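Recording demonstrations for a two-arm tidying task

Drovunora guides, part 2: gathering the examples
Written by Hazel Escobedo, with corrections from Virgilio Marquez

Part 1 dealt with bolting the arms to the rail and setting their zero positions. If your arms still drift when you hold the leaders steady, go back and finish that first. This part covers recording the examples a policy will learn from. The task is to put writing tablets into a tray, with one person driving both arms by hand through the leader pair.

We use LCD writing tablets because they are cheap, flat and awkward. They slide on a smooth floor, they can end up stacked, and the frames come in several colours. A policy that copes with them has had to learn how to get a finger under an edge, and that skill carries over to books, folders and trays of parts.

What you need

Two follower arms and two leader arms, calibrated.
A fixed camera that sees the whole floor of the cell, and a small camera on each wrist.
A tray with a low rim. Ours has rounded corners, which helps when a tablet comes in at an angle.
Several tablets, in more than one size if you can get them.
A few things that are not tablets and should be left alone.
The Horel recorder, installed and able to see all the cameras.
Plenty of disk space. Our set came to 1550 episodes before we threw any away.

Step 1. Write the task down

Write one sentence and stick it where the operator can read it. Ours says "Put the tablets in the tray and leave everything else where it is." Do this before anyone touches a leader arm. When Danilo Galang and I each recorded a first batch without it, he was squaring the tablets up neatly after placing them and I was letting go as soon as they cleared the rim. The policy trained on both batches hovered over the tray and dithered.

Agree on these points as well:

Which arm picks up a tablet that both could reach.
Whether stacking is allowed. We say yes.
What counts as finished. We say the tablet is flat in the tray, or resting on another tablet that is, and both grippers are open and clear.

Step 2. Set the scene

Put the tray down first, then the tablets, then the distractors. We keep a chessboard, a box of playing cards and a chess piece in the cell for this. They give the model something to ignore, and they take up floor space, so the arms must be steered past them. 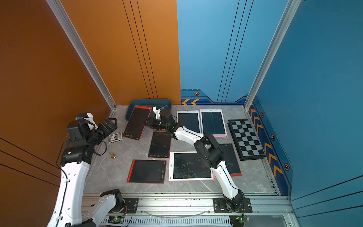

Vary the layout every time. It is tempting to put each tablet back where it came from, and after an hour you will be doing it without noticing. Marilou Calimlim wrote a small script that prints a start layout for each episode: tray left, middle or back, and a rough spot and angle for every tablet. Follow the printout even when it gives you something ugly. The layouts that annoy you are the ones where a tablet is half under an arm or up against the tray, and the policy will meet those too.

Scribble on some of the screens and leave others clear. If every screen is blank in the recordings, a drawing can throw the policy off later. Change the marks now and then.

Park both arms in the same rest pose before each episode. The start of an episode should tell the model nothing about which tablet comes first.

Step 3. Check the wrist views

Open the preview in Horel and look at each wrist camera by itself. You want to see the fingertips for at least part of the approach, and enough of the floor beyond them to judge distance. Move the wrist through its full range while you watch. A camera that looks fine at rest can lose the floor completely once the wrist rolls.

Lock the exposure. Automatic exposure makes the picture darker or brighter as the arm passes a light wall, and the model will take that as information. Check for glare too. Tablet screens are glossy, and so are some trays. 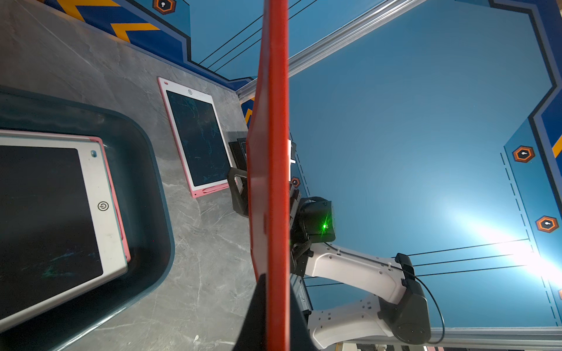 Wrist camera view with the finger down the middle, the tray to the left and a light flare on the blue wall at lower right.

If a flare crosses the part of the view where you do your gripping, move the lamp. If it stays out on a wall, leave it and write it in the session notes. We spent most of a morning chasing reflections that made no difference to training.

Once the cameras are set, don't touch them. If one gets knocked, stop, fix it, and start a new session with a new name, so that you can separate the two later.

Step 4. Practise before you record

Drive the task with recording switched off until you can do it without stopping to think. For most people that takes a long afternoon. Violeta Maldonado, who had never used leader arms, was ready to record on her second day.

Things to practise:

Coming down on an edge with the fingers already open to the right width. Opening them at the last moment pushes the tablet away.
Holding one arm still while the other works. The idle arm tends to copy the busy one.
Moving at a steady speed. Slow is fine. Stopping and starting is harder to learn from.
Letting go, lifting straight up a little, and only then moving away.

Step 5. Record with both arms

Begin with the moves where both arms work over the same tablet. They are the hardest, and you will do them better fresh. Start the episode, wait one second, and then bring the arms in. Keep the elbows out wide and let the wrists do the closing in. If the elbows come inwards, the arms will meet before the grippers are where you want them.

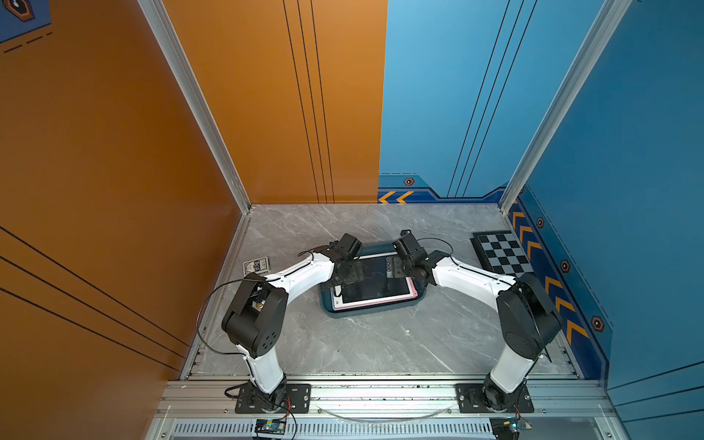
Decide beforehand which arm leads. With us the left arm touches first and the right arm follows, every time. You can choose the other order, but keep to it for the whole set. Mixed orders leave the policy with two good answers to the same view, and it may try to give both.

Watch the fixed camera view as well as the arms themselves. When two grippers are close together they hide what is between them, and if you can't tell from the screen what is happening, the model can't either. Back one arm off slightly and see whether the edge comes into view.

If you make a small mistake, such as missing an edge, recover and carry on. Those episodes are useful, as they show the policy how to get back on track. If you make a large one, such as dragging the tray or trapping a cable, stop and mark the episode as failed. Do not delete it yet.

Step 6. Record the close work at the tray

Next, record short episodes that begin with a tablet already in the tray and crooked. These teach the last few centimetres, which full-length episodes pass over too quickly. We recorded 86 of them and saw a clear improvement in how the tablets settled.
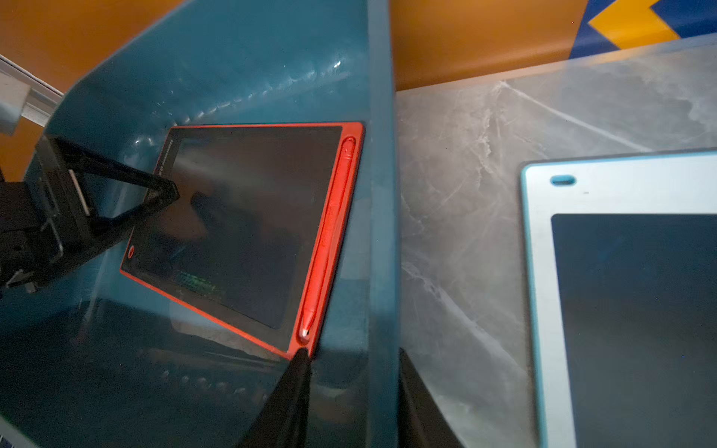 Finger placement matters more in these short episodes than anywhere else. Go for the frame and stay off the screen as far as you can, because a fingertip pressed on the screen leaves a mark and may skid. Opposite corners give you good control over the angle. With the red tablet lying tilted in the bin, one finger is over the upper left of the screen and the other is at the lower right corner, just below the tip of the stylus. The second position is the better one to copy. I would bring the first further out, towards the frame. Keep clear of the stylus as well: if it comes out of its groove during an episode, mark the episode as failed and put the stylus back before the next.

Leave other tablets on the floor outside the tray for some of these episodes. Otherwise the policy may learn that a tablet in the tray means the floor is clear, and stop early.

Step 7. Label as you go

Give every episode one of three labels when it ends: good, recovered or failed. Do it then and there. We tried leaving it until the end of the day and could not agree on half of them.

Add a short note if anything was unusual. Ours look like this:

ep 1972, recovered, missed near edge, second try fine
ep 1973, good
ep 1974, failed, tray moved

The numbers run past our total because Horel counts practice runs that were started and cancelled. Leave the gaps alone. Renumbering breaks the link to the video files.

Step 8. Review and export

Play back a handful of episodes from each session at double speed, with all the views side by side. Look for dropped frames, a wrist view that lags behind the fixed one, and long pauses at the start. Horel can trim pauses, but check the result, as it sometimes cuts the first movement too.

Export the good and recovered episodes together. Keep the failed ones in their own folder. The Flendico trainer can use them to learn what failure looks like, though we have not got much out of that so far.

Before you export, check that:

All sessions use the same camera names in the same order.
The task sentence is identical in every episode, down to the full stop.
Each operator has episodes in both the training and the test split.

Common problems

The policy reaches for the right tablet and stops just above it. The grasp is probably too short a part of each episode. Record more of the close work in Step 6.

The policy only ever uses one arm. Count the episodes by leading arm. Our first set leaned heavily to the right, as both of us are right-handed.

The policy goes for the playing cards. Add episodes in which the box sits close to a tablet and gets passed over. We needed 2 extra sessions to cure this.

The arms shake when they are close together. This is usually calibration. Run the zero check from part 1 again before you blame the data.

Part 3 covers training on the Bautista machine and the settings we changed from the defaults.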